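**Unit 4 - Automation in housekeeping work**
Course tutor: Alistair Urquhart. Reading for the April seminar: Halley, chapter 2.

The Kitham hotel has 200 rooms and a housekeeping staff of 60. Management proposes to automate part of the bed-making. Students should consider the following points.

- **Tasks.** Fitting a sheet involves lifting, tucking and smoothing. Soft fabric is difficult for machines, and corners remain a common source of error.
- **Pace.** Where a machine sets the order of work, staff lose some control over their day.
- **Skill.** Attendants may become checkers of finished beds - a change that should be reflected in grading and pay.
- **Consultation.** Staff should be heard before any trial begins.

Written answers should not exceed 1000 words and should treat pay and pace separately.
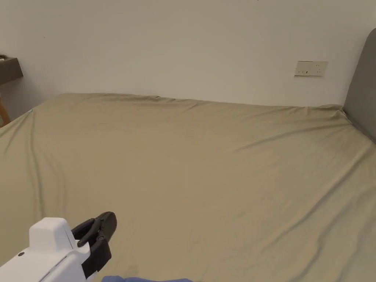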